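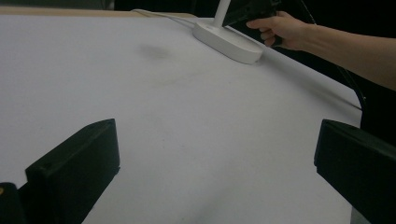 3.2 Desk objects and surface coverings

The second part of the study looked at how people arrange a small work surface when they are asked to make it ready for reading. Earlier work by our group (Ferreira and Stetsiuk, in preparation) dealt with shared tables in the Ruggiero building, where most items are moved several times a day. Private desks are different. A lamp may stay in one place for months, and its position is often settled by the cable before the user has any say in it.

We visited homes and small offices in Pastimton during September and recorded 104 desks. Each desk was recorded once, in the state in which we found it, and its user then filled in a short form on the age of the desk, the hours spent at it and the hand used for writing. Desks in use by more than one person were left out, as were standing desks, which were too few to treat as a group. The forms and the desk records together gave 594 object entries after duplicates were removed.

Objects were sorted into 4 classes: light sources, writing materials, containers, and other. Desk lamps fall in the first class whether or not they were switched on at the time of the visit. Clamp lamps were coded separately from lamps with a standing base, as a clamp takes up no room on the work surface itself. For standing lamps we noted the shape of the base, the side of the desk on which it stood, and the route of the cable. A cable was coded as "rear" if it followed the far edge of the desk, "side" if it dropped over the left or right edge, and "front" if any part of it crossed the area used for writing.

Coverings needed a rule of their own. Many users put a sheet of paper, a cloth or a plastic mat over the desk, and the two coders did not agree at first on whether this counted as an object or as part of the surface. We settled on the following. A covering that reaches at least one edge of the desk is treated as surface. A smaller one, such as a blotter or a place mat, is treated as an object in the class "other". Under this rule a lamp standing on a full sheet is coded as standing on the desk, and a lamp standing on a blotter is coded as standing on another object. The color of the covering was written down but is not used in the analysis below.

Lamp position was measured from the center of the base to the nearest edge of the desk. Where the base was oval or rectangular, the center was taken as the midpoint of its longer side projected onto the shorter one, and the stem was ignored, even if it rose from one end. This matters for models like the Florer, where the stem and the middle of the base are well apart. Measurements were rounded to the nearest centimeter. Both coders measured the first 5 desks independently and compared their sheets before going on.

Users were also asked to move the lamp to the place where they would want it if the cable were no concern, and the new position was measured in the same way. They were free to lift the lamp or slide it. Other objects could be shifted to make room, and these were not put back until both positions had been entered. The distance between the two positions is called displacement in the rest of the paper. Desks with a clamp lamp only, or with no lamp, have no displacement value and appear in the tables with a dash.

The coding sheet and the full list of object names are given in Appendix B. Figure 3 plots displacement against cable route for all desks with a standing lamp.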